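Piecework

The first thing that went when Bralta brought in the machines was the radio. Then the stools. I'd folded at the laundry for nine years, mostly jeans and work shirts, and my stool had a dip in it that fitted me and no one else, so I was crosser about that than about the radio.

They kept 50 of us on, which sounded generous until you heard what we were kept on for. We were going to teach the folders to fold. You did it at home, in your own bedroom if you liked, with the gripper in your hand in place of your fingers, and they paid per garment. Ailsa MacLeish rang me the night the letters came and said, "They want us to do jeans with tongs, love," and I laughed so much I had to sit down on the stairs.

But I did it! I signed up for the Brekitz sessions, 200 pairs a month, and the first fortnight was murder. Your hands know how to fold trousers and they don't want telling. You go to flick the leg over like always and the thing in your fist just sort of pecks at it.

Denim's the worst, by the way. Towels I could do half asleep.

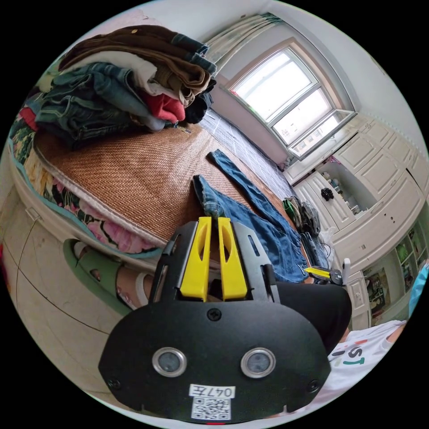
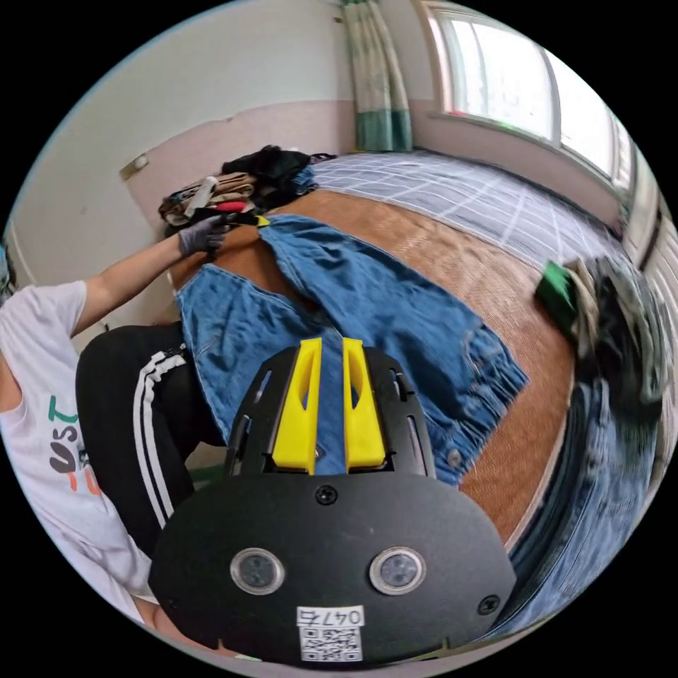

By October I'd got quick, and that's when I started noticing the shop floor. I went in to drop off my forms and there was one of the machines doing a pair of thirty-fours, and it gave the waistband a little tug before the first fold. I do that. My mum did that.

I stood there with my coat on like a lemon. Ailsa came up beside me and watched it do another.

"That's you, that is," she said.

"Cheeky sod," I said, and went to find someone about my forms.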